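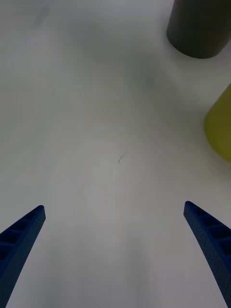

Why do some shadows have soft, blurry edges?

A shadow has a soft edge when the light comes from a wide source, such as a window or a big lampshade. Near the edge of the shadow, part of the light still gets past the object, so the surface goes from dark to bright little by little.

Chapter 13
Shadows on a White Surface

A plain white tabletop is one of the best places to study light, and you probably have something close to it at home! With no grain or pattern to distract you, every change in brightness stands out. Look for a few minutes and the "white" breaks up into pale patches, gray bands and corners that are dimmer than you expected.

Our opening photograph has a tabletop like this. It is bright and pale toward the center, with diffuse gray over the upper half, and a broad band of darker shadow sweeps across on the diagonal. Try to find the exact line where the band stops. It's surprisingly hard, and the reason is the subject of this chapter.

We begin with the dark middle part of a shadow, called the umbra, and the lighter border around it, the penumbra. From there we move to distance. Hold a pencil right against a sheet of paper under a lamp and its shadow is crisp; lift it a few inches and the edges spread out and fade. I still love doing this one in front of a class – somebody always lifts the pencil higher and higher to see when the shadow disappears.

In Section 13.2 you will meet Ifigeneia Michailidis, who paints tabletops for a living and spent one July in Grardale recording how a single shadow moved across her kitchen table. Her notes run to 56 pages, and we have borrowed several of her sketches (the ones made at 7 in the morning are my favorites).

Before you read on, get a white plate or a sheet of paper, a mug and a lamp you can move. Keep them nearby, as you'll need them again in the activity on page 322.

Words to know: umbra, penumbra, diffuse light, point source, extended source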